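3. Bench build and task set-up

3.1 The rig

The arm was put together by the two of us (Osei and Sandu) in the shared workshop at Brundum, evenings mostly, on a bench we split with the bike people. Second-hand arm, two-finger gripper, one small camera at the wrist. Control box under the bench, fan very loud. The mounting plate was cut twice. First one was drilled from the wrong face and the holes did not line up, so the arm sat a few degrees off and every move to the right drifted. We kept it as a drip tray.

Total spend on the rig was 787 pounds, not counting the arm itself, which Sandu already had. Most went on the power supply and on cable. The software layer is Joltimach, our own, a thin set of scripts over the maker's driver. It does three things: logs the joints, saves the wrist picture, and stops everything when the foot switch is let go. The foot switch was Osei's idea and has been pressed in anger more than once.

3.2 The work piece

We wanted a task that a home builder would know and that punishes sloppy motion. Swapping a processor fits. Small square part, one right way round, a socket that does not forgive. An old Dell server was picked up for 25 pounds with no promise that it worked, and for our purposes it didn't matter. Lid off, laid flat, left like that for the whole of the trials.

Parts wait in a moulded plastic tray next to the board, and the arm has to go from one to the other over the chassis wall. The wall is the awkward bit. It is higher than the board, it has a bent metal bracket close to the top, and a finger that comes across too low will find it. Fig. 1 gives the layout as the wrist camera has it, processor in the tray and the board socket open. 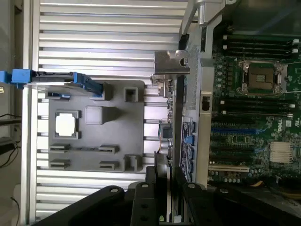 Figure 1. Wrist camera view. Processor in the tray (left), open socket on the server board (right), chassis wall between.

The fingers take up a good part of the lower picture at all times. We thought about masking them out and then did not. For the person driving, seeing the fingers is useful, and for the later matching step the socket and the memory slots either side of it were enough to fix the board position. The slots are the best landmark we have: long, dark, white at the ends, easy to find under poor light. The blue expansion slot was tried too and worked nearly as well.

The tray was more trouble. Dark grey on dark grey, the pockets have little contrast, and the edge finder in the Mitier package (used with default settings) kept locking on to the ridges of the silver panel instead. Bright line, dark line, bright line – a lovely signal and completely the wrong one. In the end we cropped the panel out by hand, once per session, and moved on. A proper fix is on the list.

3.3 Viewpoint

Early runs used a single fixed start pose. Poor choice. The matching step learnt the pose and fell over as soon as the arm was parked slightly differently, which it always was. From March 2022 we varied the start on purpose, moving the wrist by hand before each run and then letting go. Range was kept small enough that the socket stayed in view. Fig. 2 is from the same set-up and takes in more of the board, with both memory groups, the two blue slots and the coin cell all visible.

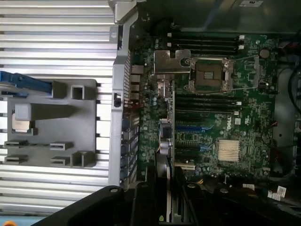

Figure 2. Wider view of the board from the wrist camera. Both groups of memory slots and the empty CPU socket are in shot.

A wider view costs detail at the socket. At the distance of Fig. 2 the contact area is a small dark square and little more, fine for a first aim and useless for seating a part. So the approach was split. Coarse move on the wide view, stop, settle, then a second look closer in. The settle time matters more then we expected; the arm rings for a moment after a long move and pictures taken in that moment are mush.

3.4 Procedure

Each run was driven by one of us with the other on the foot switch. Swap after 30 runs, or sooner if the driver got bored, and boredom does show up in the logs as long idle stretches near the tray. Grip force was set low and left alone. We dropped the gripper speed over the last part of the approach after a scare with the bracket.

703 runs were logged in all. Runs stopped by the foot switch were kept and flagged, as they are the most useful ones for working out where the path goes wrong. Runs where somebody leaned on the bench were thrown out.

Lighting was whatever the workshop had. Strip lights overhead, a window at one end. We did try a clip lamp, but the glare off the ribbed panel was awful and it went back in the drawer. Work by the Luik group, who share the building, suggests a sheet of tracing paper over the lamp would of been enough. Not tested yet; planned for April along with the new finger pads.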